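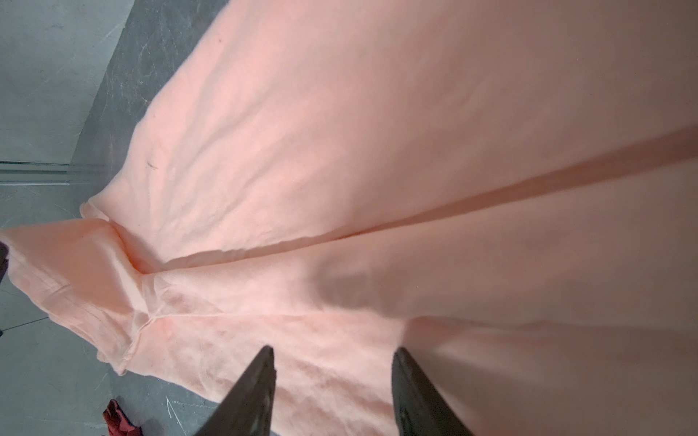
The Kite Over Zadthorpe

Nisreen Darwish had wanted to fly something enormous since she was six, and at thirteen minutes past four on a windy August afternoon she finally had it, all of it, spread over the hill above Zadthorpe and snapping like a sail!

"It's too big," said her uncle Fouad, delighted.

"It's exactly big enough," said Nisreen.

They had 1,420 feet of line on the old wooden reel, and the best wind of the whole summer was coming up off the reservoir (you could see it arriving, dark patches racing across the water). Ziad Semaan from the bakery had closed up early to watch. He'd brought rolls, still warm, and he kept handing them to people who had their hands full.

"Now?" Fouad called.

"Wait for it!"

The grass went flat. Nisreen felt it in her sleeves first and then in her teeth, and she yelled, and Fouad let go.

Oh, it went up! It went up sideways and backward, shaking its long tail, and then it found the real wind up there and simply climbed. The reel screamed. Ziad dropped a roll and a dog got it.

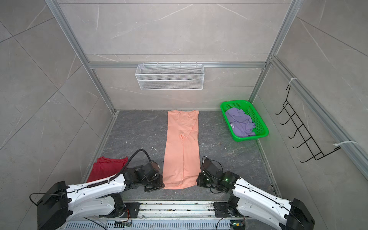
2 min read

By the time old Wissam Nseir had made it up the path with his cane, the kite was a speck the size of a thumbnail and the line hummed so loudly you could hear it from the gate.

"I flew one off this hill with your grandmother," he told Nisreen. "We lost it over Trollum. A farmer mailed us the tail."

"Did you make another?"

"We made 112 of them. Come on, let me feel it."

She put the reel in his hands and kept hers over the top, just in case. The pull came down through the line, strong and alive, and Wissam laughed so hard his hat blew off and rolled away toward the reservoir.

"Leave it!" he shouted, when Fouad started after it. "Leave it! Give her more line!"

So she gave it more line.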